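Temadden Hand-Held Gripper Kit — Set-Up Guide
Section 2: Before You Buy (Planning and Budget) 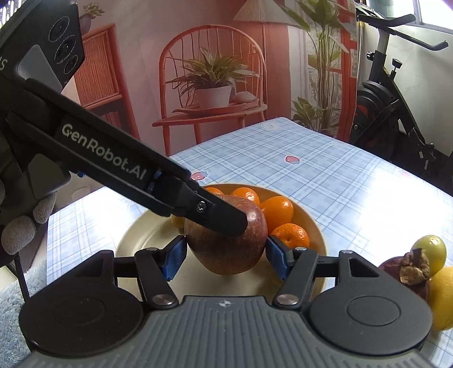
Figure 2-1. Hand-held gripper closed on an apple in a bowl of oranges. Both fingers have blue grip pads.

Read this section before you sign a purchase order. If the kit has already been delivered, go to Section 3, but come back for steps 6 and 7, which still apply to you.

The sales sheet says a site can be "collecting on day one." We wrote this guide after setting up kits at our Fallden and Stordale sites, and neither one managed it. Plan as if day one is for finding out what is missing.

2.1 What you are paying for

A quote for hand-held equipment usually has one large line and several small ones. Buyers argue over the large line. Look harder at the small ones, and ask for a price on anything marked "included" or "as required."

The following should each have a line of their own:

Gripper unit
Camera module and cable
Spare finger pads
Storage for recordings
Operator gloves
Props (fruit, bowls, cloths, whatever your tasks call for)
Operator hours
Review hours

If the last two are missing, you don't have a budget yet. You have a price for hardware.

2.2 Planning steps

1. Write down the tasks. One sentence each, plain words: "Pick up the apple from the bowl of oranges." If you can't write the sentence, you can't price the work. "General household handling" is not a task, and a supplier who accepts it as one is going to bill you for the confusion later.

2. Walk through each task with your own hands, in the room you plan to use. Bring the real objects. Fruit crowded together in a bowl leaves a lot less space for two fingers than a single apple on a bare table, and supplier demos tend to favor the bare table.

3. Choose a number of takes for each task. Our default is 100. Suppliers will suggest 500. Ask what the extra 400 are expected to change, and ask for the answer in writing. There may be a good one. We have been given a good one once.

4. Allow for rejected takes. In our April trial at Stordale we kept 92 out of the first 100, and that was with a patient operator and a short task. Don't carry that number over to your own plan. Run a trial and use what you get.

Note: A rejected take costs the same operator time as a good one. If your supplier's calculator has no field for rejects, add one by hand.

5. Price the room. An ordinary furnished room can be more useful than a clean bench if your tasks are household tasks, but it brings its own costs. Check for:

Daylight from windows, and whether you can shade it
Floor space for the operator to stand and turn
Rugs and loose cables in the walking path
A table at a comfortable height
Somewhere to put props between takes

Caution: Keep the cable clear of the operator's feet and of chair backs. Tape down rug edges before the first session. Do not route the cable across a doorway.

6. Rent before you buy. Ask for 7 working days with the same unit you would be buying. Some suppliers will offer a half-day visit with their own operator. Say no to this, or say yes and then ask again for the rental. Their operator has had months of practice and yours hasn't.

7. Test with your own people. Have at least two operators of different hand sizes use the unit for a full session each. Ask them about wrist strain at the end, and ask again the next morning.

Note: If operators will wear gloves, test with the gloves on. Buy several sizes. One size for the whole crew is a false saving.

8. Get prices for wear parts. Finger pads are wear parts, whatever the brochure calls them. Ask for the price per set, the delivery time, and whether they can be changed on site without sending the unit back. "Rarely needed" is not a delivery time.

9. Ask who owns the recordings, what format they are in, and whether you can open them without paying for a license every year. Open one yourself during the rental. On somebody else's laptop doesn't count.

10. Add up the total again, now with operator and review hours in it. Compare it with the figure you first took to your manager. If the two are close, check step 4.

2.3 Claims to question

"Works with any object." Make a short list of the objects you care about and test each. Include something round and smooth, something small, and something with a stem or a dry leafy top. A grip that suits an apple tells you very little about a lemon.

"No training required." Holding the unit takes no training. Getting takes that your reviewer will accept does. Stevens, the distributor we used for both sites, quotes one hour of training. We budget one day and have used all of it.

"Pays for itself." Ask for the sum. Check whether it counts review hours, and what it assumes the recordings are worth. We have yet to see a version that survived both questions, though we would be glad to.

"Lighting doesn't matter." Record the same task in the morning and late in the afternoon, next to the window, and look at both before you agree.

2.4 When to put off buying

Wait if any of these is true:

Your task list is still changing every week
You have no one assigned to review recordings
The rental was refused or cut short
The quote expires sooner than your trial ends

Caution: A short-dated discount is a reason to slow down. At Fallden we bought early to catch one, and the unit sat in its case until the reviewer was hired. The discount was smaller than the storage plan we paid for in the meantime.

2.5 Records to keep

Keep the quote, the task list, the trial results, and every written answer from the supplier in one folder. You will need them for the warranty form in Section 3 and for the first renewal.

Section last revised Saturday, August 3, 2019. Go on to Section 3: Unpacking and First Checks.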